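Donia Rovers

Donia Rovers is a soccer club from the town of Donia, and since I've been writing this page on and off for years I'll say up front that I'm a fan. The club plays in the Kemine League, the third level of the regional game, and its home is a ground called Gekgate, which sits between the bus depot and the river. I grew up a ten-minute walk from it and could hear the goals from my bedroom (there weren't many).

Ground

Gekgate holds 2,197 people, of whom 1,213 get a seat. The rest of us stand on the east bank, where the roof covers the back four rows and the wind comes in off the water all winter. Visiting fans go in the corner by the old scoreboard. The pitch slopes toward the river end, and every captain I can remember has chosen to kick downhill after halftime if he won the toss.
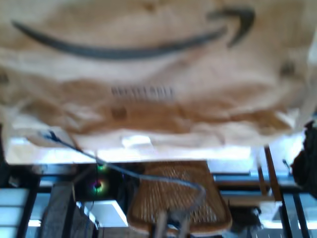
A crumpled paper mailer with the Amazon arrow on it.

Programs and old shirts change hands by mail a lot these days, and the supporters' page has a swap list that gets updated whenever somebody remembers. The programs from the first two seasons are the hard ones to find. They were a single folded sheet with the lineups on the inside, and most people used them to keep score and then threw them out!

Colors and nickname

The shirts are green with a white sash. For one season the sash went the other way, left hip to right shoulder, and people still argue over whether that was a mistake at the factory or somebody's bright idea. The nickname is the Ferrymen - older fans just say "the Boats," and I do too when I'm not typing.
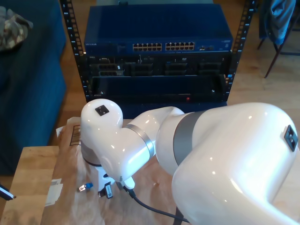

Rivalry with Cuevas

The big game is Cuevas, always has been. The two towns share a river and a railroad line, and the clubs have met in the league or the cup nearly every season since Rovers started up. The best one I saw was the June playoff, when we were two down with 30 minutes left and won it 3-2 on a header from a corner. I lost a shoe on the east bank that night and went home without it, very happy.

Cuevas fans will tell you about the cup tie where they put six past us. Fair enough, they did.

Records

The longest-serving player was a left back who made 100 league starts in a row before a hamstring finally got him. The top scorer is harder to pin down, as the early cup goals were never written up properly - I've left that line blank until I can get a look at the old newspapers in the Donia library.

Page last updated 14 March 2019.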